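Home News Town Hall Schools Shops & Trades Letters Subscribe

Little pine clothes stand finds a lot of friends in Nuvatberg

NUVATBERG: If you have ever come home, taken off a shirt that was too clean for the hamper and too worn for the closet, and hung it over the nearest chair, then Reiko Higuchi would very much like to talk to you. She has been talking to people about it since the spring, at the counter of the Tanabe wood shop on Provitz Street, and a good number of them have gone home with a clothes stand under one arm.

The stand is called the Kolto. It is a plain piece of furniture in light pine, with a rod across the top for hanging things and a shallow tray at the bottom, and it's small enough to tuck in beside a bed or a washing machine. The shop had made 200 of them by the end of September, which is a lot for a place where most jobs are still done one at a time (a gate here, a set of drawers there, somebody's grandmother's rocking chair waiting in the corner for a new runner).
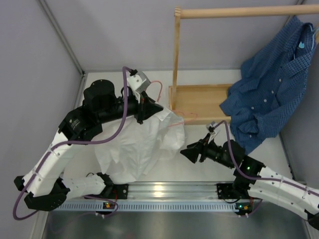
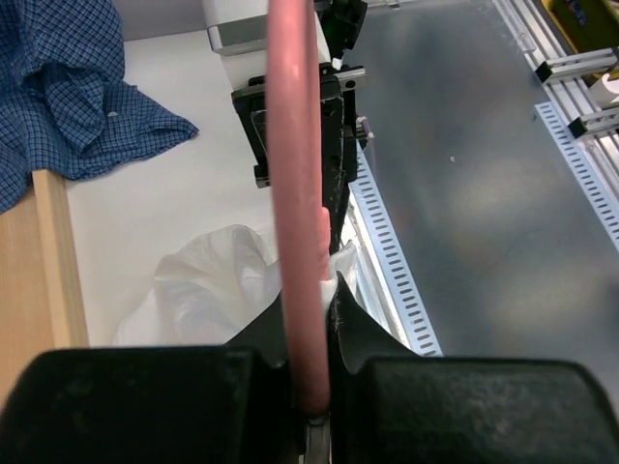 By Saturnino Llorente
Shops & Trades

A blue checked button-up shirt has been keeping the Kolto company, and it's just the sort of thing Higuchi had in mind when she made the first drawings at her kitchen table. Shirts like that one get worn to the office in the morning and to the store in the evening, and they could easily go another day if they only had somewhere decent to spend the night.

"I wasn't trying to make anything fancy," she said. "I was tired of the chair. We have a lovely chair in the bedroom and I don't think anyone had sat on it in years."

Her first try had two rods and a little shelf for shoes, and it tipped over whenever a winter coat went on it. The second was steadier but too wide for the hallway at home. By the fourth she had taken away nearly everything except the rod, the posts and the tray, and it was that one she carried down to the shop to show Anselmo Cordeiro, who has run the saws there for 20 years and is known around town for being hard to please.

Cordeiro asked for a deeper joint where the rod meets the post, and he wanted the edges of the tray softened so a sweater wouldn't snag. He got both. He also asked for oak, and on that one he lost, though he still brings it up.

"Pine dents," he said, running his thumb along a finished piece. "But it's light, and people can carry it up the stairs themselves, so fine. I'll give her that."

The tray has turned into the part customers write in about. Higuchi meant it for folded clothes, a pair of pants or tomorrow's socks, and plenty of people do use it that way. Others have filled it with library books, mail, a phone charger and, in at least one house on the hill, a very contented cat. Horácio Godinho bought his for the laundry room and says he has stopped ironing on the dining table altogether. He takes a shirt out while it's still a little damp, shakes it hard, buttons the top button and hangs it up to finish on its own.

"Sheets are another story," he said with a laugh. "A big white sheet is a heap no matter what you do to it. I fold it in half, I fold it in half again, and by then I've lost a corner."

For anyone in the same boat, Tomoyo Ebihara will be giving folding evenings at the shop through the fall, starting at 7 p.m. with room for 12 people at each. She worked in a hotel linen room before she retired and she is wonderfully patient about fitted sheets. Her advice is to clear a table first, lay the cloth down even if it's all in a bundle, and go looking for two corners before doing anything else at all. Shirts come after the break, along with tea and whatever Cordeiro's wife has baked. Bring a few pieces of your own, wrinkled is fine, and put your name on the sheet by the register if you want a seat.

As for the stands, the shop has enough pine in the back to keep going into the winter. Someone from a furniture store in the city called over the summer to ask if they could make 1,000 by the holidays. Higuchi said she was flattered, thanked the caller and told him no, and then went out to help Cordeiro unload a truck. A taller one, for long dresses and overcoats, is on the bench now and may be ready to show after the new year, if it stops leaning.

More from Shops & Trades
Shoe repair counter moves across Provitz Street
Bakery adds a second rye on market mornings
What to do with the buttons you've been saving
Hardware store extends evening hours through winter
Old mill windows get new glass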